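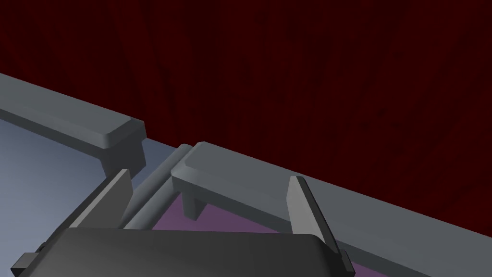
Open lab at Virunport: the simulation room

The Semwal building in Virunport opens its robotics floor to visitors one afternoon in August. I went with Ashwin Mathew, who works on conveyor controls and had a free pass for two. We signed in at the front desk a little before 2 and were put in a group of seven.

The first half of the visit was the workshop, and most of it was what you would expect. There were arms behind mesh, a parts store, and a long talk about safety gates. The talk ran over, so we had less time at the benches than the schedule promised. I would have liked to see the tool changer run more than once.

The second half was in the simulation room on the fourth floor, and that is what I want to write up. There is no arm in there. It has desks, a row of workstations and a wall display. Anselmo Montoya runs the group, and he took us through a practice program they call Lustolcombe. A simulated gripper works in a simulated room, and the view on the display comes from just behind the fingers, looking out past them.

What I noticed first was how plain everything is. In one view there was a gray rod lying between two gray blocks shaped something like small benches, with a dark red curtain behind them. The fingers were wide open and had nothing in them. Ashwin asked why the blocks had so little detail. Montoya said the team adds surface detail only where a task depends on it, and that the simple shapes keep the program quick to run on an ordinary desktop.

He also said the view takes getting used to. With the gripper body filling the bottom of the display, you lose sight of whatever is right in front of it. People who are new to it tend to stop short or go too far. I tried it for a few minutes and did both.

Each session is saved under a number. Ours was 161. Visitors get a short turn on the controls, and then one of the staff goes back through the recording at a slower speed. I found this more useful than the turn itself. You can stop at any point and talk about where the fingers are and what they are facing.

One of the points we stopped at had the open fingers in front of a big dark red panel with a wood grain running down it. The panel covered nearly all of the view, with only a strip of dim background at the right. Someone in the group asked how anyone could judge distance from that. Montoya said that with a large surface like this one he looks for an edge first and works from there – a blank area of grain gives him very little to go on. 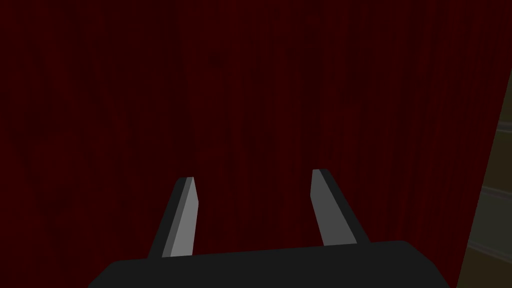
Practical notes

The entrance is on the Zisthorpe side of the building, and the signs from the parking lot are poor. Allow 15 minutes to find the desk. The elevator to the fourth floor needs a staff badge, so stay with the group.

Wear closed shoes for the workshop. Bags go in lockers, but you can keep a notebook. There is coffee on the ground floor and nothing to eat.

If you have a choice of times, ask for the later group. They do the simulation room first and get longer at the controls.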